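A Day at the Plondden Open House, or How to Write a Rule About a Cup

The sign-in desk at Plondden gave me a badge, a map and a two-page document titled "Visitor Conduct Near Moving Equipment," which I was asked to initial in four places. I initialed it in three. Nobody checked, and the fourth spot was still blank when I found the sheet in my coat pocket that evening. Keep that in mind, because the rest of the day was about whether people follow rules.

Plondden rents out bench space and robot time to small companies that can't afford either on their own. Once a year, in February, it lets the public in. Around 300 people had registered, and by ten in the morning most of them were in the lobby, eating the pastries and blocking the emergency exit. A man in a green vest asked them to stop blocking it. They moved to block the elevator.

I was there for the afternoon program, three sessions on good practice for small arms on ordinary tables. Big industrial robots have had fences, light curtains and thick binders for decades. The little ones have had whatever the person who unboxed them felt like doing. Plondden has spent the past year trying to write house rules for those, and had promised to show us the rules and the benches together.

Chantal Poirier opened. She runs the shared floor, and her talk was called "41 Rules and What Happened to Them." The first version of the house rules had 41 items on it. She put the full list on the screen in a type size that made the back row laugh. It covered footwear, lanyards, long sleeves, cable routing, who may enable power, who may disable it, and what to do if you sneeze while holding the stop button. It had been posted beside every bench for three months, and she had then gone around asking tenants to name any five.

The best score was four. One tenant offered "don't die," which does not appear on the list.

So they cut it down. What hangs by the benches now fits on one card, and I copied it out because I suspect a lot of small shops could use it:

Know where the stop is before you turn anything on. Put your hand on it once.
Mark the reach of the arm on the table, at full stretch, including the gripper.
Inside the mark: the work and the fixture. Nothing else.
First run of any new program goes at slow speed, with a person watching and doing nothing else.
Cables get tied down where they can't cross the path.
Hands go in only when the arm is disabled. Paused doesn't count.
When you leave, the power is off and the card is signed.

Poirier said the "paused doesn't count" line took longer to agree on than everything else put together. Two of the tenants felt strongly that paused should count. They were also, she noted, the two whose names came up most in the incident book.

I asked to see the incident book. It is a spiral notebook, and it is wonderful. Most of the entries concern pinched cables and dropped parts. One says only "glove" and a time, 4:40 p.m. Another runs to a page and a half and ends with an apology to the vending machine.

After the talk we were walked through the floor in groups, with a stop at the tabletop benches. I will say for Plondden that you get close enough to see how the work is laid out, which the glossier open houses don't allow.

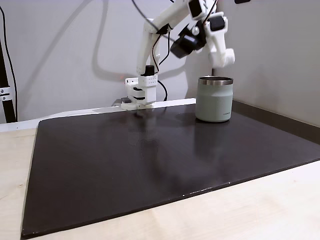
Tabletop bench, afternoon tour: white arm, dark board, green tumbler.

Our group spent most of its ten minutes on the third line of the card. Zsolt Antal, who trains new tenants, was leading, and he asked us what we would want to know about a drinking tumbler standing at the back corner of a board with an arm over it. A woman near the front said she'd want to know whose it was. Antal said that was what everyone asked, and that it was the least useful question available. What he'd want to know is whether it's on the job sheet. If the tumbler is written there, it's a workpiece, it has a start position, and somebody has thought about where the wrist goes in relation to it. If it isn't, it's a beverage, and it belongs on the shelf.

The arm can't tell the difference, he said, and from where we stood, neither could we. His proposed fix was paperwork: a printed job sheet on each bench listing every object allowed inside the mark. Hajnalka Bíró, who was in our group and writes procedures for Trumlow, wanted to know who updates the sheet when the task changes at five to six on a Monday. There was a pause. Antal said the person who changes the task. Bíró wrote something down that looked to me like "no."

They went on to shiny surfaces, a subject on which I had no opinions when I arrived. A board with a gloss to it throws back reflections of whatever is standing over it. Antal's advice for anyone using a camera to find parts is to check the setup with the lights exactly as they'll be during the run, and to write the lighting down on the sheet as well. Somebody asked if the blinds counted as lighting. The blinds count as lighting.

The second session was Kollport's, and it was the one with a budget. Kollport makes a floor-scanning unit that slows an arm when a person gets near. Hajnalka Halász gave the demonstration by walking toward the machine in a series of increasingly casual ways. It slowed for the brisk walk. It slowed for the stroll. It slowed for a shuffle she described as "the intern." Then she rolled an office chair at it, and it slowed for that too, which got applause, though I'm not sure the chair had been in danger.

Her real point was a sound one and got less applause. A scanner doesn't excuse you from assessing the job. An arm light enough to be harmless when it bumps your forearm is another matter when the gripper is holding a screwdriver. You assess the arm, the tool, the part and the place where the person's face is going to be, all together, and you do it again whenever one of them changes. She said she has this conversation every week and expects to have it until she retires. The price, when someone finally asked, was 2,000 for the base unit, mounting not included. I heard a few people behind me quietly deciding that tape would be fine.

Tape, as it happens, was the subject of the third session. Jolán Veres of Mészáros gave it, and it was the best of the day. Mészáros is a small packaging shop, and Veres has strong views about yellow tape on tables. It should go down after you've measured the reach with the longest tool fitted. Corners should be solid, since a gap invites a coffee. It gets replaced when it curls. And you don't put down tape you aren't going to enforce, because once people have learned to ignore one line they'll ignore the one by the forklift.

She also had the only rule I heard all day about rules. Every one on her wall has a name and a month next to it, for the person who asked for it and when it was last argued over. If the person has left and no one will take it on, it comes down for two weeks and they see who complains. Most come back. The one about humming did not.

Poirier took questions at the end with the other speakers. Most were about insurance. Bíró asked again about the job sheet and got a longer answer, which I'd sum up as "we're working on it," and to Plondden's credit they said they'd post the template once tenants had lived with it for a while. A man asked if his garage counted as a workplace. The panel looked at one another for some time before Veres told him to put his hand on the stop button once, garage or no garage.

If you go next year, take the early tour. The groups are smaller, and the demonstration floor gets loud after lunch. Parking is behind the building, through a gate that closes itself without slowing down for anyone. I mentioned this to the man in the green vest, and he said the gate belongs to the landlord.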